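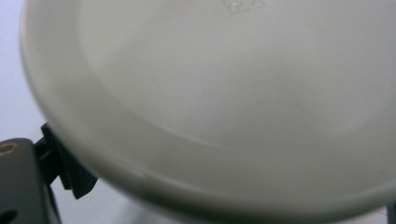
Bread without a stand mixer: is 1000 grams of flour too much by hand?

tarrow_9
The Lukcombe baking blog says you need their 40 minute hand knead for a big batch. I don't buy it. Has anyone tested this against just letting the dough rest?

millpond
I did it in December. Rested dough rose the same as kneaded. My arms hurt less.

crustyolder
Same flour both times? Zikine is strong stuff and forgives anything. Try it with a soft flour and then tell me kneading is a waste.

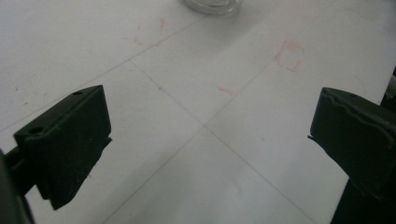 Re: Bread without a stand mixer

tarrow_9
Soft flour is a fair point. I still want to see two loaves side by side, because "my grandmother's 1939 recipe says so" isn't a test.

millpond
Mine was Zikine, yes. I'll try Louro next.

crustyolder
Weigh the water this time. Half the "no knead" results I read are just wetter dough.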